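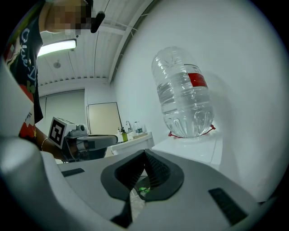 Police kept my phone after a traffic stop – how do I get it back?

Agata Cirillo
Posted 9/30/18

I was a passenger in a car stopped outside Undville in April. Officers searched it and found cannabis in the driver's bag. He was charged and I wasn't, but they took my phone and I haven't had it back. I rang the station at Hedell twice and was told it was "with the unit". I have the property receipt. Do I need a solicitor?

Plundavent

Not yet. Write to the property office, not the front desk, and quote the number at the top of the receipt. Ask three things: is the phone still needed as evidence, who is the officer in the case, and when will it be looked at again.

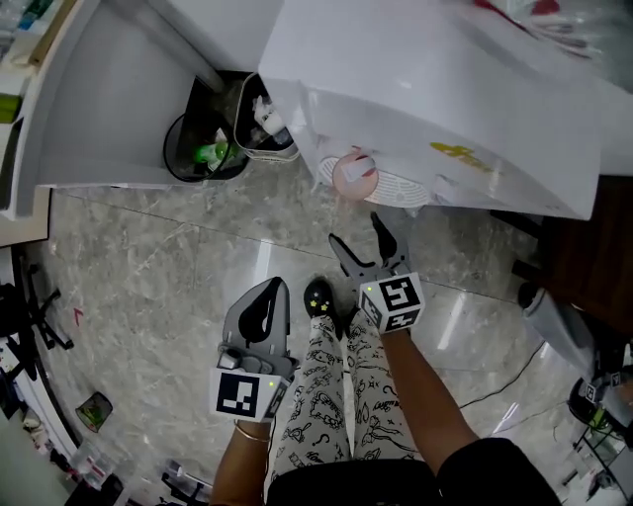 Send it by recorded post and keep a copy. If you hear nothing, make a formal complaint – that usually gets a reply. After that you can ask the magistrates' court for an order to return it. There is a fee, so try the letters first. If the driver's case is still going they may hold on to the phone until it ends.

Martinelli

They had mine 5 months. Got it back with a flat battery and a cracked corner. Cancel the contract if you can, I paid for 2 phones all that time.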